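Wallpaper is back, and the small prints are leading

Leszek Kalinowski has hung wallpaper for 31 years, and for a good part of that time he was mostly paid to take it down. This spring his order book filled by March. Most of the rolls are small florals.

"People ask for what their grandmother had," he says. "Then they ask for it in gray."

At Malinowski, a paper shop with 900 patterns on its shelves, buyer Bronisława Sadowski says the sprig prints outsell the large leaves that were popular a few years ago. Muted blues and lavenders go first. Customers put them in halls, pantries and half baths. 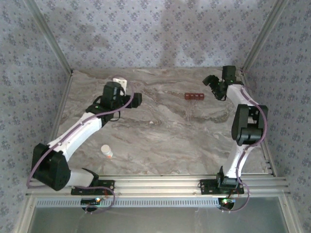

Blue-gray sprigs on a pale lavender-gray ground, with a marble-patterned top.

Small repeats are also easier on the budget. A large pattern can waste several feet of every roll in matching, and a sprig wastes a few inches. Kalinowski still tells clients to order one extra roll from the same batch — dye lots vary, and a patch from a later run will show.

Prices at Malinowski start at $31 a roll and stop at $99. Paste is extra. A half bath usually takes 5 rolls. The shop's next hanging class is in August.

14 shares | 3 comments

Last updated in June

Contact us | Copyright Gudamora | Back to top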